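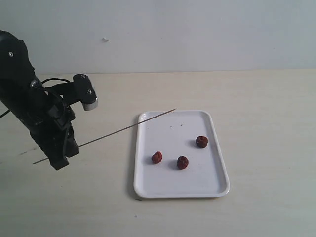

Zarkley二指夹爪试用：夹竹签、串红枣，顺便和Plollard比一比

先说结论：如果手头的活儿以细长、轻的东西为主，Zarkley这只二指夹爪值得换；如果主要搬盒子、瓶子、方块，Plollard更省心，也更便宜。下面是试用的详细情况，按我们自己关心的项目写，没有面面俱到。

试用缘由

我们做的是桌面级的食品摆放和串签，臂不大，负载也小，物件多数是零食、干果、竹签一类。原来一直用Plollard的平行夹爪，夹枣没有问题，夹竹签就很勉强。竹签又细又滑，夹面稍微不平，签子就会绕着夹点转，枣还没碰到，签尖已经偏了。试过贴胶皮，贴了以后好一阵，用久了胶皮边缘翘起来，反而更不准。

Zarkley的这只是同事群里有人推荐的，到手价2042元，含安装法兰和一根通信线，不含手腕相机支架。支架要另买，或者自己做。对一只没有力传感器的夹爪来说，这个价不算低。

开箱与安装

包装没什么可说的，泡棉切得很合适，配件分袋装。说明书是折页，中英文都有，中文部分翻译得生硬，“闭合到位”和“夹持到位”两个词混着用，第一次配置参数时容易看错。建议直接看英文那一面。

机械安装比较简单，法兰孔位是常见的圆周分布，我们的臂不用转接板就能装上。装的时候注意两件事。第一，线从夹爪后方出来，出线口朝向只有一种，臂腕如果要大角度翻转，得给线留出余量，不然转到极限位时会绷紧。第二，法兰螺钉偏短，中间再垫一层相机支架，螺纹咬合就不够了，需要自备长一号的。

控制部分，我们用的是Kozłowski的控制器。官方给了驱动，装好以后能认到设备，开合指令也正常，但默认的通信周期偏长，连续发小步位置指令时手指会一顿一顿的。把周期调短之后好了。这个参数藏在高级页里，折页没有提，是翻更新说明才找到的。

手腕相机用的是Passka的小型号，装在夹爪侧后方，朝指尖看。这台相机之前就在用，换夹爪后只重新标定了一次手眼关系。

手指的形状

Zarkley和Plollard最大的区别在手指。Plollard是两块平板，从根到尖一样宽，结实，好理解。Zarkley从手腕相机的角度看过去，根部宽，往上收，尖端很窄，外侧是一道内凹的弧线。

这个形状有两个好处。一是尖端窄，伸到托盘里去够东西时不容易碰到盘沿，也不太会碰到旁边的枣。二是根部宽，受侧向力时没有明显的晃动，手掰上去比看起来硬。

坏处也有。外侧那道弧在相机画面里占的面积不小，画面下部中间一大块都是手指。夹小东西时，目标快到指尖附近才看得清楚，靠近根部的区域基本是盲区。用视觉做最后一段对准的话，相机位置要多试几个。我们最初装得太低，手指几乎占满下半幅，后来把支架往外挪了一点才合适。

夹竹签

这是换夹爪的主要目的，所以测得最多。

测法很简单：竹签平放在桌面上，臂下去夹住，抬起，移到托盘上方停住，看签尖有没有偏。签子用的是市面上普通的烧烤细签，没有挑选过，直的弯的都有。每只夹爪做50次。

Zarkley大多数时候夹得住，也保持得住方向。少数几次出现了转动，都发生在夹点离签子中间太远的时候，长的那一头坠下去，签子跟着转。把夹点往重心挪，情况就明显改善。如果工艺要求必须夹在末端，比如要留出整段签子来串东西，就得降低移动速度，起步和停止都放缓。

Plollard在同样的测法下，签子转动要频繁得多。它的夹面宽，理论上接触线更长，应当更稳，可是我们这一只的两块板闭合时有轻微的不平行，越细的东西越明显。夹粗一点的筷子时差别就很小了。所以这一项不能全怪设计，可能和个体有关，手上没有第二只Plollard可以对照。

拾取动作本身，两者都有一个共同的难点：签子贴着桌面，指尖必须压得很低。Zarkley指尖末端是平切的，略带圆角，贴近桌面时可以放心一些，擦到台面不会留下很深的印子。但它没有下压方向的缓冲，高度给错了就是硬碰。我们把桌面高度重新量过一遍，又在程序里留了一点余量，之后没有再碰过。

签子颜色深、台面颜色浅时，相机找签子很容易。换成浅色签子放在浅色台面上，识别就经常断成两截。这是视觉的问题，和夹爪无关，写在这里是提醒一下，测试前最好先把颜色对比弄好，省得把两类毛病混在一起查。

串红枣

串枣要难很多。枣放在白色托盘里，盘子放在桌上，不固定。臂夹着签子斜着下去，签尖对准枣，往下扎。

首先是推力。干枣皮有韧性，签尖抵上去以后要推一下才能穿进去，这一下的反作用力会沿着签子传到夹点，如果夹持力不够，签子就在指间往后滑。Zarkley的夹持力可以分档设，默认档一定会滑，调到最高档才有得用。最高档长时间保持会发热，手摸上去是温的，连续工作建议中间松开歇一歇。

其次是角度。签子和桌面的夹角越小，扎的时候枣越容易被推着跑，连盘子也会跟着挪。我们试下来，先让签子立起来一些再扎，效果好得多，但签子立起来以后臂腕姿态接近极限，线又绷了，回到前面说的出线口问题。最后是在盘子底下垫了防滑垫，角度取中间值，两边都让一步。

最后是枣本身。枣大小不一，表面有皱，签尖落在褶子里就容易偏。圆一点的好扎，扁长的要先转到合适的方向。这些夹爪帮不上忙，只能靠识别和规划。

单看夹爪的表现，Zarkley在串枣时能把签子握住，这一点Plollard没有做到。Plollard我们只试了15次就停了，签子在指间打滑太多，再做下去没有意义。

直接夹枣

把签子拿开，只用手指去夹枣，两只夹爪都轻松。Plollard略快，开口大，对位要求低，随便下去基本都能夹起来。Zarkley指尖窄，夹圆的东西要对得准一些，夹偏了枣会从尖端挤出去，滚到盘子另一边。

夹力这里要往回调。用串枣的那一档去夹枣，枣会被压扁，表皮开裂。两道工序合在一起做的话，程序里必须切换力度，切换指令发出后要等一小段时间才生效，不等就闭合，用的还是旧的力度。这一点我们吃过亏，几颗枣当场报废。

重一点的东西也顺便试了。装满的小玻璃瓶，约300克，Zarkley能提起来，但瓶身是圆的，尖端接触面太小，移动中会慢慢往下溜。用手指中段去夹就没事。Plollard从头到尾都很稳。

闭合与回零

空载闭合时，Zarkley两指从尖端往下大半段是贴紧的，靠近根部留有一道细缝，能透出后面的台面。刚看到时以为装配有问题，问了客服，答复是正常的，根部本来就不作为夹持面。之后我们用薄纸条在指尖处检查，夹住以后抽不动，中段也一样，那就不去管它了。

回零在每次上电后做一次，手指先全开再全闭，声音不大。要注意的是回零时指间不能有东西。带着签子断电重启，它会把签子当前的位置当成闭合位，之后开口宽度全都不对。正确做法是断电前先松开，或者重启后手动取下再回零。我们在启动程序里加了一步，先用手腕相机看一眼指间有没有东西，没有才允许回零。 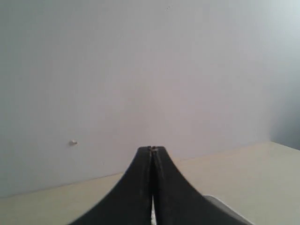
和手腕相机的配合

Passka这台相机视角比较宽，近处能看清指尖，远处的画面偏软。用它看指尖是否对准签子，够用；用它判断托盘里枣的位置，就差一些，最好再配一台固定的外部相机。我们现在是外部相机管大致位置，手腕相机管最后一段。

手指是哑光黑色，这对视觉是好事，没有强反光，在浅色墙面和台面前轮廓很清楚，做手指分割几乎不用调阈值。原来Plollard的金属夹面在某些角度会亮一大片，每次换灯都要重新调曝光。

深色签子和黑色手指叠在一起时会不太好分，尤其是夹点附近。我们的办法是不去识别夹点，只识别签子露出来的两段，再连成一条线推算。签子弯得厉害的时候会有误差，挑直的用就行。

走线建议沿着臂身固定，在手腕处留一个弧，不要贴得太死。相机线和夹爪线分开绑，坏了哪根换哪根，不用全拆。

耐用性

用的时间还不长，只能说到目前为止的情况。指面没有看到明显磨损，螺钉有一颗松过，是固定相机支架的那颗，和夹爪本体无关，点了螺纹胶以后没有再松。枣的糖分会粘在指尖，干了以后发黏，松开时会把签子带起来一点点。用湿布擦干净就好，不要用酒精反复擦，说明书上写了指面材料不耐醇类。

手指可以单独更换，两颗螺钉的事，换完需要重新做一次回零。备用手指官方有售，价格偏高，而且只能成对买。

噪声方面，Zarkley开合时有一点尖细的电机声，Plollard的声音更低沉。放在同一张桌子上干活，两者都不会影响说话。

几个不满意的地方

没有夹持状态的可靠反馈。驱动里有一个“已夹到物体”的标志位，夹枣时准，夹细签时经常不置位，因为签子太细，手指几乎走到了全闭位置，它分不出来是夹到了还是夹空了。我们只能靠相机补。希望后续固件能开放更细的位置读数。

出线口方向固定，前面已经说过，对腕部活动大的应用很不友好。

折页说明书太简略。参数表不全，力度分档只写了档位，没有写对应的力值，每一档大概是什么感觉要自己试出来。

螺钉长度不够，应该多附一套长的，花不了几个钱。

适合谁

夹细签、吸管、毛刷、线束头这类东西的，可以买Zarkley。需要伸进浅盘子里取小件的，也可以买。愿意花一点时间调力度、调相机位置的人，用起来会比较满意。

只搬规整物件的，用Plollard就够了。对开口宽度有要求的，也选Plollard，Zarkley的开口在同级里偏小，买之前先量好自己的物件。

我们现在的安排是串签工位换成Zarkley，装盒工位继续用Plollard，控制器和相机都不变。串签工位的程序还在改，主要是下扎那一段的速度和角度，周六还要再跑一轮，换一批个头大一些的枣，盘子底下的防滑垫也准备换成薄的，现在这块太厚，盘沿高了一截，手指下去的余量变小了。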